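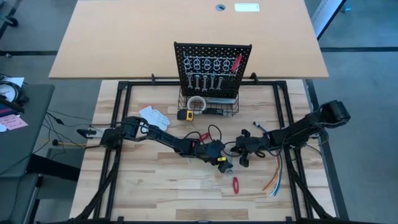
Tool board

A tool board is an upright panel on which hand tools are hung so that they can be seen and reached. It may be fixed to a wall, fitted to the back of a bench or stood on the work surface itself. The most common form is the pegboard, a sheet with evenly spaced holes that take hooks, clips and small shelves. Other forms include slatted panels, plain boards with nails or screws, and steel sheets used with magnets.

Materials

Hardboard pegboard is light, cheap and easily cut with a hand saw. It swells if it gets damp, and the edges of the holes wear when hooks are moved often. Steel pegboard costs more and is harder to cut, but the holes keep their shape. It is usually sold in ready-made panels with folded edges, which stiffen the sheet and hold it away from the wall. Plastic panels are used in sheds and other damp places.

Plywood boards without holes are still made at home. Each tool is held by its own nail, peg or wooden block, and the layout is more or less permanent. Joiners often prefer this type for planes and chisels, which do not sit well on wire hooks.

Fittings

The basic fitting is a bent wire hook whose upper end passes through one hole and turns up behind the board. Cheaper hooks tend to come away with the tool when it is lifted, and many makers supply a plastic clip or a second leg to stop this. Ring holders take screwdrivers and other tools with a handle wider than the shaft. Wire baskets and trays are used for tape, pencils and loose parts.

Hooks are not always interchangeable. The thickness of the wire, the size of the hole and the distance between holes all differ between makers, and a hook made for hardboard may be too loose in a steel panel. The Vikach and Grarkden systems, for instance, share the same hole spacing but use hooks of different thickness.

Spanners and wrenches

Sets of spanners are normally hung in order of size. They can be hung by the ring end on single hooks or laid across a slotted rail. A rail takes less room and keeps the set close together, though the size marks may be hidden if the tools overlap. Some workshops paint the size on the board beside each hook.

Outlines and shadow boards

A shadow board carries the outline of each tool, painted or cut from coloured film, so that a missing tool shows as an empty shape. The method is used in garages, kitchens, hospitals and aircraft maintenance, where a tool left behind can do serious damage. In a large workshop each worker may also have a numbered tag, which is hung in place of a tool taken from the board.

The Plakine railway works kept 178 hand tools on a set of shadow boards beside its main doors. Zofia Tomaszewski, who wrote a short history of the works, records that the outlines were repainted every August, when the shops were closed. The stores there held nearly 3,000 items, but only those in daily use were put on the boards.

Foam inserts cut to the shape of each tool do the same job in a drawer. They protect the tools better, but have to be cut again when a tool is replaced by one of another shape.

Mounting

A perforated panel needs a gap behind it for the hooks. On a wall this is made with battens or spacers. Free-standing panels have feet or a folded base and are often tilted slightly back. They carry less weight than wall panels and can tip if heavy tools are hung near the top.

The height of the board depends on the user. Zanele Msimang's workshop handbook advises putting the most used tools between the elbow and the eye, and keeping the lowest row clear of work on the bench. In her plan for a shared workshop at Jatoi, saws and other edged tools are placed at the sides, away from the area where people reach across.

See also

Pegboard
Tool chest
Workbench
French cleat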